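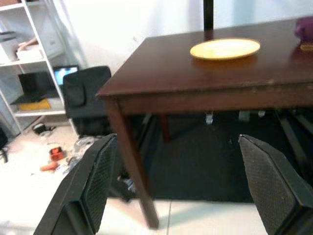 Hegarty Racing has signed Renji Sasaki to drive its second car for the rest of the season, starting with the July round at Mirnirbridge. Sasaki replaces Kirsten Gauthier, who is moving to the team's endurance program after two and a half seasons in sprint racing. Terms were settled over one long morning, and both drivers' agreements were completed the same day. Sasaki's deal runs to the end of the current season, with an option for a further year held by the team.

2024-06-24

Home News Drivers Results Calendar Partners Contact

Sasaki, who finished fifth in last year's Clesham Series, has already driven the car at two private test days. He completed a full race distance on the second of them and will do one more day in the simulator before travelling to Mirnirbridge.

"I know the circuit and I know the tyres, so the main job is learning how this car behaves under brakes," Sasaki said. "It moves around more at the rear than what I drove last year. Kirsten has been very open with her notes and that has saved me a lot of time."
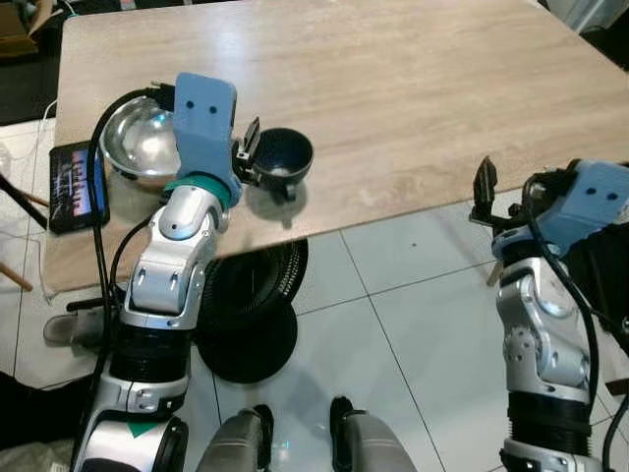

Gauthier will join Mayu Fukuda in the team's endurance entry. The pair shared a car once before, at Clesham, where they recovered from a drive-through penalty to finish on the lead lap. Their first event together under the new arrangement will be confirmed once entries close.

"I asked for this move at the start of the year," Gauthier said. "I enjoy the long races more, and I think I am better at them. I would have liked a podium in the sprint car before I left. Sixth at the last round was as close as we got, and we lost a place in the pits that day."

Team principal Arash Nazari said the change would not affect the lead car, which Pacita Sison will continue to drive. Sison is third in the standings with 6 rounds run and 5 remaining.

"Pacita keeps her engineer and her crew," Nazari said. "Renji takes over Kirsten's side of the garage as it stands. We have had some poor qualifying sessions this year and we need both cars further up the grid. Mirnirbridge is narrow and it is hard to pass there if you start in the middle."

The Mirnirbridge circuit opened in 1969 and has a main straight of 1018 metres. Resurfacing work at the final two corners was completed over the off-season, and teams have not yet raced on the new bitumen. Both Hegarty cars will run a revised front wing at the event, along with the updated brake ducts first used on Sison's car at the last round.

Grokgate will remain the main partner on both sprint cars. The livery is unchanged apart from the driver name and race number on the second car.

Sasaki and Sison will be available to media at the circuit after the first practice session. Interview requests should be sent to the Hegarty Racing media office before the event.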